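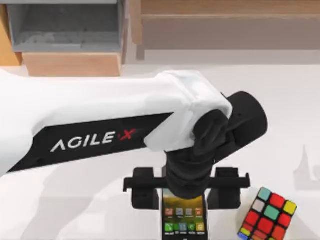

Abb. 12: Greifer in Annäherungsposition über dem Smartphone (Ansicht aus der Simulation)

5 Der erste Greifversuch in der Simulation

Sie haben Fundik installiert und den Arm im Programm angemeldet, und damit liegt der mühsamere Teil schon hinter Ihnen! In diesem Abschnitt üben Sie in aller Ruhe das Greifen eines flachen Gegenstands. Wir nehmen dafür gern das Smartphone aus der mitgelieferten Tischszene »Clukcombe«, weil es flach aufliegt und dem Greifer wenig Höhe zum Zufassen bietet – wer damit zurechtkommt, hat mit dem Zauberwürfel daneben meist leichtes Spiel.

1. Öffnen Sie im Menü »Szenen« den Eintrag »Clukcombe« und warten Sie, bis die Statuszeile »Bereit« meldet. Beim allerersten Laden kann das bis zu 37 Sekunden dauern, also bitte nicht ungeduldig werden und ein zweites Mal klicken.

2. Wählen Sie unter »Zielobjekt« das Smartphone aus.

3. Stellen Sie die Greiferöffnung auf »Weit«. Die beiden Finger fahren auf der Querschiene auseinander.

4. Klicken Sie auf »Annähern«. Der Arm fährt über das Zielobjekt und hält dort an. Vergleichen Sie Ihre Ansicht nun mit Abb. 12: Die Finger sind gespreizt, und das Telefon liegt unterhalb der Lücke zwischen ihnen.

5. Drehen Sie die Ansicht ruhig einmal mit der mittleren Maustaste um den Tisch. Von schräg oben täuscht man sich beim Abstand leicht, das geht auch uns nach Jahren noch so.

6. Senken Sie den Greifer mit der Pfeiltaste nach unten in Schritten von 2 mm ab und klicken Sie anschließend auf »Schließen«.

7. Heben Sie das Telefon mit »Anheben« um 5 cm an und speichern Sie den Ablauf unter einem Namen, den Sie auch nächste Woche noch wiedererkennen.

Hinweis: Der rechte Finger hat zum Zauberwürfel nur wenig Platz. Meldet Fundik eine Berührung, verschieben Sie den Würfel im Szeneneditor ein Stück nach rechts und beginnen Sie wieder bei Schritt 4.

Achtung: Übertragen Sie einen gespeicherten Ablauf erst dann auf einen echten Arm, wenn Sie Abschnitt 6 (»Not-Halt und Arbeitsbereich«) vollständig durchgearbeitet haben. Die voreingestellte Schließkraft gilt ausschließlich für die Simulation und kann ein echtes Display beschädigen.

Weitere Tischszenen finden Sie im Zusatzpaket »Cuesta«, das Sie bei Gomimeck im Kundenbereich herunterladen können.

Stand dieses Abschnitts: 2.2.23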